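4.2 What people call the parts of a house

I went into this part of the survey expecting the kitchen to give us the most trouble, and it did not. Kitchens are easy. Almost everybody in Purnevbridge says "counter" and "sink," and the only real fight was over the thing you dry dishes with (dish towel, tea towel, dishcloth, and one very firm "rag"). The mess started once we left the kitchen and asked about the bits of a house that people touch all day and never need to name out loud.

We had 143 speakers finish the word task, spread over four neighborhoods. Everyone got the same prompts in the same order, first as a spoken clue and then, if they got stuck, as a picture. I should say that the clues for the Kono neighborhood were recorded again in November, after two of the originals came out too quiet to use. I compared the old and new answers for the clues we had both ways and could not find a difference worth reporting, so I pooled them.

Older speakers gave us more single words, and younger speakers gave us more descriptions. So for the board that runs along the bottom of a wall, one group says "mopboard" or "baseboard" right away, and the other says something like "the wood part by the floor." I love these answers, by the way, and I kept every one of them. In the Kauppinen word list, which is what I used for the older forms, descriptions were thrown out as non-answers. I think that was a mistake - a description tells you which features a person finds worth mentioning, and that is half of what I want to know. I coded them by head noun first and then by whatever was hung on it. "The wood part by the floor" goes in under "part," with material and place as separate tags, and the full wording stays in the notes column. 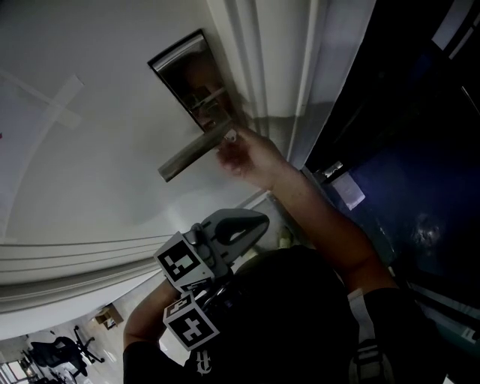

Door words split in a way I had not planned for. People were quick with "door" and "knob," and a good number of them held on to "knob" even for a handle that is nothing like one. Take Figure 7: the hand is curled over a straight silver lever, and there is no round knob anywhere on it, but "knob" is still a perfectly normal thing to call it in Tristen, where the word seems to cover anything you grab to open a door. The tall metal plate behind the lever got far more descriptions than names, and the white molding next to it went to "trim," "casing" and plain old "frame." I coded "frame" as its own answer and did not fold it into "casing," even where the speaker used both in one breath.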